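Brirum pauses two-arm envelope stations after grip release fault

TELHAM, November 13, 2018 – Brirum has stopped unattended running of its two-arm envelope handling stations while it corrects a fault that can leave one arm holding on after the other has been told to stop. No one was hurt. Customers with stations in service have been contacted directly and should read the instructions in this release before starting another shift.
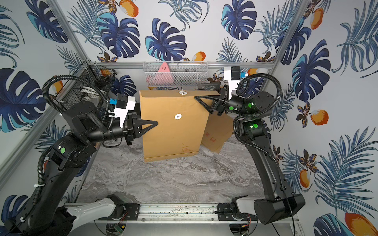

The fault came to light in July at the Storncombe records center, where the stations sort and file paper envelopes for a document storage service. During a handover between the left and right arms, the left arm lost its position signal and went into a protective stop, as designed. The right arm should have opened its gripper and held still. It kept its grip and carried on with its programmed move for 2 seconds before the station controller cut drive power.

The envelope tore along one side and a bracket on the right arm was bent. The operator on duty, who was standing at the supply shelf, pressed the emergency stop and called a supervisor. The papers inside the envelope were recovered and returned to the customer's file.

Brirum treated the event at first as a loose connector. The connector was replaced and the station went back to work. When a second station at Telham showed the same behavior during a routine test last month, the company opened a full investigation and asked Qiu, which supplies the control software, to take part.

"We closed the first report too early," said Kadri Priedītis, head of product safety at Brirum. "The connector had a problem, and we found it, and we stopped looking. The connector explained why the left arm stopped. It did not explain why the right arm kept going. That question should have been asked in July."

The investigation found that the stop message between the two arms can be delayed when it is sent in the same cycle as a grip confirmation. The grip confirmation is handled first. In most cases the delay is too short to matter. If the controller is also writing to its log file, the stop message can wait long enough for the second arm to begin its next move.

Engineers ran 400 handovers on a test station with the log file switched on and a position fault introduced by hand. The late stop occurred in 90 of them. With the log file switched off it did not occur, but Brirum does not regard switching off the log as a repair and asks customers not to rely on it.

The emergency stop button is wired separately and is not affected. It cut power correctly in every test.

"The force these arms can apply is limited, and that is one reason this ended with a torn envelope," said Iulian Pop, who led the test work. "A limited force can still trap a finger. People do reach in to straighten an envelope that has slipped, and they do it when an arm looks stopped. One stopped arm does not mean both are stopped."

Until the update is installed, customers are asked to do the following:

Run stations only with a trained operator present and within reach of the emergency stop.

Press the emergency stop before reaching into the work area for any purpose, including clearing a jam or picking up a dropped envelope.

Set handover speed to the lowest setting in the operator menu.

Report any case in which one arm moves after the other has stopped, even if nothing was damaged. Save the log file before restarting.

The fault affects all 275 two-arm stations now in service. Single-arm stations use a different stop circuit and may continue to run as normal.

The software update gives the stop message priority over all other traffic and adds a check that cuts drive power to both arms if either one fails to answer. It is being tested at Telham now. Brirum will give customers an installation date once the testing is finished. Service staff will visit each site to install it, and there will be no charge for the update or the visit.

Kristaps Sakalauskas, operations manager at the Storncombe records center, said his staff had gone back to filing by hand on the night shift. "It is slower and we have a backlog," he said. "We would like the stations back, but we want to see the test results first."

Brirum has also changed how it closes fault reports. Any report that involves unexpected arm movement must now be reviewed by a second engineer from outside the original team.

Media contact: Angus Cairns, Brirum Press Office, Telham

© 2018 Brirum. All rights reserved. | Contact | Back to top

This site uses cookies to remember your settings and measure traffic. By continuing to browse you agree to our use of cookies. Accept | Learn more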